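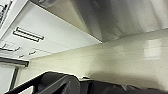

Gripper near the range hood and the wall cabinet.

Vurkell Rule Cards for Home and Kitchen Robots
Item 928, boxed set
Price: 65
Refill cards: item 931

Hi, Leonie Widmer here from Gisler in Pirnanmont. I wrote most of the cards in this box, so I'm the person to blame if you don't like the wording! They're short working rules for people who run a robot arm in a normal kitchen or on a practice table, and they're meant to hang where you can read them with your hands full.

I started writing them because the binders we had were made for factory cells, with fences and light curtains, and our arms work next to a coffee maker. So these are house rules. They don't replace your risk assessment or the manual that came with your arm (please read the manual), and the box doesn't certify anything. What you get is a common way of doing things, so that whoever takes over after lunch works the same way as whoever had the morning.

The kitchen cards

This is the thick part of the deck. The ones people ask me about most:

Stop button first. Put it where the person watching can reach it without leaning across the arm.
Doors and drawers. Say out loud what's open before you start a run. An open door sits lower than you expect and it's very easy to swing an elbow joint into it.
Sharp things and glass come out before the arm goes in. Forks too. 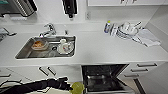
Water gets its own card, and it's the one I rewrote the most. Check what your gripper is rated for, keep the wrist above the rim of the sink unless the maker says otherwise, and wipe the fingers down before you move on to anything with a plug. Urs Oberholzer at Usunbridge wanted a line about soap in there as well, and he was right, so it's in: if the fingers are slippery, you stop and dry them.

The table cards

A practice table is a nicer place to make mistakes, and these cards are shorter for it. Mark the edge so you can see it from across the room. Striped tape is great. Agree before you start whether the arm may cross that edge while someone is standing there (our card says no). Clear the small stuff you aren't using, and keep cables away from anything you'll be picking up, or you'll be dragging the whole lot with it.
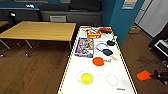 What's in the box

The kitchen deck and the table deck, on wipe-clean card with a punched corner
2 metal rings for hanging
Blank cards for your own rules
A sign-off sheet you can copy as often as you like

Picking things to grip 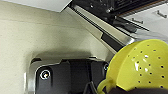
New operators always want to begin with something tricky, and the card tells them to wait. Start with light things that won't break and that show up well against the wall. A bright yellow plastic colander is just about perfect, and the looped handle makes you think about where the fingers go before you close them. Write down the grip you settled on and put it on one of the blank cards. Then do the same with a heavier pan, empty, and only with the speed limit on.

Ordering

Order the full set as 928. If your cards are stained or have gone missing, 931 gets you fresh ones without the rings. The next print run is in November, and I'm still taking corrections for it, so if a rule doesn't work in your kitchen, write to me at Gisler and tell me which card.

Page updated 18 October 2023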